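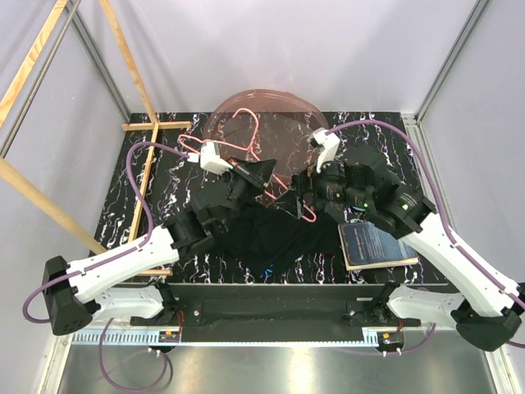
Plavenis wants people in Lulden to hang up more of their clothes and fold fewer of them, and it would like them to pay for the privilege. The home storage firm opened sign-ups on Wednesday for a plan it calls Gagnon, which costs $20 a month and covers a rail, a box of hangers and a printed guide to keeping a small wardrobe in order. The pitch leans on the sort of pile most of us know: a black garment in a heap, a pink wire hanger lying over a plate, a book left flat beside the clothes. Plavenis says a household can clear that kind of surface and keep it clear. How long it stays clear is a question the guide leaves alone.

The company says 1,000 households can join before the list closes in October. By Wednesday evening, 114 had. A spokesperson called that "a very healthy start," and would not say how many of the 114 had signed up for the free first month.

Kelechi Afolabi, who runs the clothing repair counter at Zutiteck on the east side of town, read the guide over lunch and was not won over. "It tells you to put the shirt on the hanger," Afolabi said. "I was hoping for a bit more by page nine." Wire hangers are her main complaint. She sees knit tops every week with the shoulders pulled into points, and the guide gives the subject two lines.

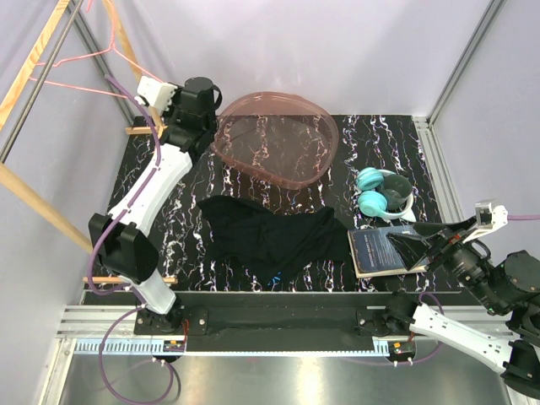

There is also the matter of what happens to everything else. Plates, books and loose bits of wood don't go on a rail, and the plan has no answer for them beyond an add-on shelf priced at $135. The shelf is sold separately and does not come with the free month.

Plavenis says it will publish results from the first group of homes, though it has not said who will check them. Members will fill in their own forms, scoring their rooms before and after. Sign-ups remain open at the Lulden store until 8 p.m. on weekdays, and the monthly fee can be canceled with 20 days' notice.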